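**Green paper won't stay flat after folding**

**kferri96:** Folding this for card inserts. The middle keeps curling up and the edges look torn.
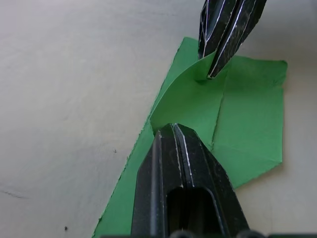

## Replies

**manonchan:** Crease it again with a bone folder, then leave it under heavy books for 20 minutes.

**tedel_14:** Disagree, books won't help that curl. Roll it the other way first.

**manonchan:** Rolling adds wrinkles - I've ruined sheets that way.

**kferri96:** Trying the books. I'll trim the edges after.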